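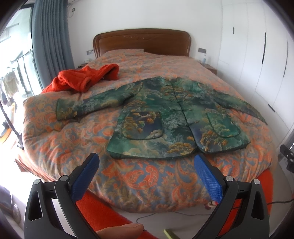 Žydrūnas Bite wrote to me after the first session to say that folding a quilted jacket is a waste of effort, you should hang it and be done. Fair enough, if you have the closet for it! Plenty of you don't, so this handout is for the drawer-and-shelf people (me included).

Unit 4 notes: Folding padded and knitted clothes

Start by laying the jacket face up on the bed with the sleeves straight out to the sides. I like a bed better than a table for this, even with a thick duvet under it, although the duvet does give a little and you have to smooth as you go. If you own a jacket with knotted frog buttons, fasten all of them first, top to bottom. I skipped that for years and wondered why my fronts kept sliding apart.

Then check the hem. The two front panels like to drift away from each other at the bottom, so nudge them together before you fold anything. Patch pockets should lie flat and be empty (I once folded a jacket around a set of keys and it wore a dent in the quilting that never came out).

Now bring one sleeve straight across the chest, cuff toward the opposite side seam, and do the same with the other. Don't press down hard. Fold the sides in a bit, then bring the hem up to the collar in one loose fold. One! With padding, two folds give you a brick that springs open the moment you let go.

Knits are a different animal. A sweater left in a heap on the bed is fine for an hour, but shake it out before you fold it, and keep the ribbed parts unstretched. Knits go under the jacket in the stack, never on top in my house, they slither off.

Jurgita Sproģis asked whether printed fabric should be folded with the print inside. I do it for storage from spring until November, and leave it showing the rest of the year so I can find the thing.

For next time: bring one padded item and one knit, plus the worksheet on page 28 of the Kirnier booklet.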